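Visit to the Flomereck paper mill, open day

I came to Skevberg with the early train, and from the station it is a walk of 12 minutes along the river. The mill opens its doors for visitors only two times a year, one time in summer and one time in December, and I wanted already for a long time to see it. I collect writing paper, mostly laid paper, and I have at home several sheets with the Flomereck watermark.

The entrance was free but you had to register at a desk in the yard. They gave me a paper badge and a leaflet with the map. The leaflet is only in the local language, so I asked one of the guides for help with the word for "deckle," which my dictionary did not know.

First we saw the rag room. The mill still makes one kind of paper from cotton rags, which are sorted by hand, and the buttons are cut away before the rags go to the beater. The beater is very loud. Our guide waited until it stopped and then she explained how long the fibers must be for drawing paper and how short for printing. I did not catch everything. The building itself dates from 1819, but the number painted above the door says only 819, because the first digit fell away with the plaster and was never painted again.

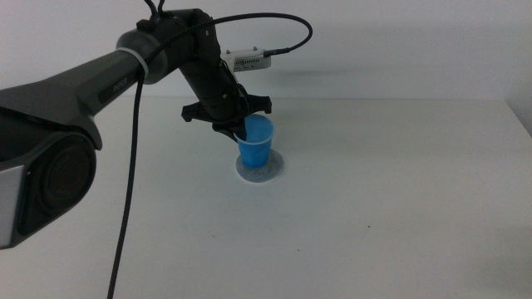
After this we went up to the drying loft, and for me it was the best part of the day. The walls have wooden shutters which can be opened more or less, depending on the weather, and the sheets hang over ropes in small groups. It smells a little like wet wool. One visitor asked why they do not use a heated room, and the answer was that the paper dries too quickly there and becomes wavy at the edges. I have some sheets from Cusach with exactly this problem.

In the last hall there was a small exhibition about paper from other countries. I spent much time at the table with Từ, a bark paper which is thin but surprisingly strong. We were allowed to tear a strip of it, and I needed more force than I expected.

The shop is next to the exit and was too crowded. I bought a pack of 40 sheets, cream color, and one larger sheet for a friend who does bookbinding. Cards were not accepted, so please bring cash. The canteen had soup and plum cake.

If you want to go in December, take warm clothes, for the loft has no heating at all. The bus 749 goes back to the station from the main gate, but the last one leaves before the mill closes.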